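Home | Sites | Rates | Artwork | FAQ | Contact

Booking a poster or billboard with Plasden: your questions

How long does a booking run?
Our standard booking is two weeks. The large roadside sites at Owino are let by the month, and September usually fills first. 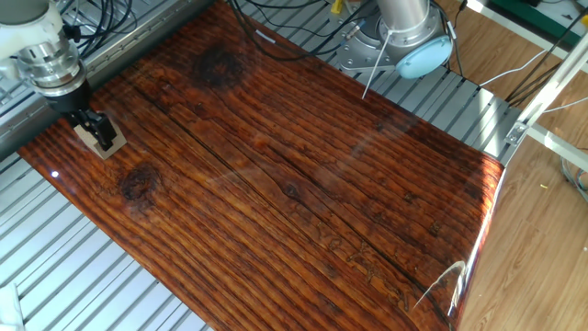 You can extend a booking if the next slot is free. Ask at least 6 working days before it ends, as the printers need that time if the sheet has to be replaced.

What does it cost?
A single poster panel is £295 for two weeks, including printing. A digital slot on the Stelon Road screen is £400. Artwork changes after sign-off are charged separately.

Can I put any message I like on a billboard?
No. Adverts must be legal, decent and truthful, and the site owner can refuse them. Religious and political messages are accepted if the advertiser is clearly named. 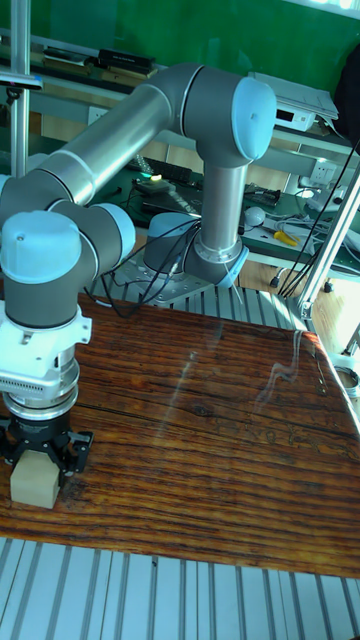 Pictures count as part of the message and are checked in the same way. Keep to one main subject, because drivers have only a few seconds to look. A pair of black gripper fingers holding one small beige block would read well at that distance, but the cables looping behind them would be lost. Send us the largest file you have.

What happens if someone complains?
We pass the complaint to you within a day and look at the advert again. It stays up while we do this unless there is a safety problem. Krystyna Wilczyńska deals with all complaints.

Where should the wording go?
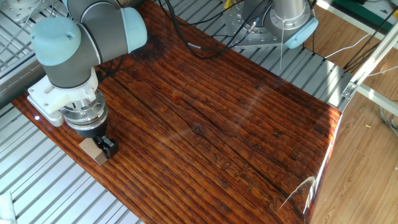
Wording needs a calm background and strong contrast. White lettering suits a dark area such as a reddish-brown tabletop, though a glossy surface can look patchy in print. We can send a proof before you sign.

Recent pages
Vitura bus shelter panels: new sizes
How we light our roadside sites
Cancelling or moving a booking
Planning consent for banners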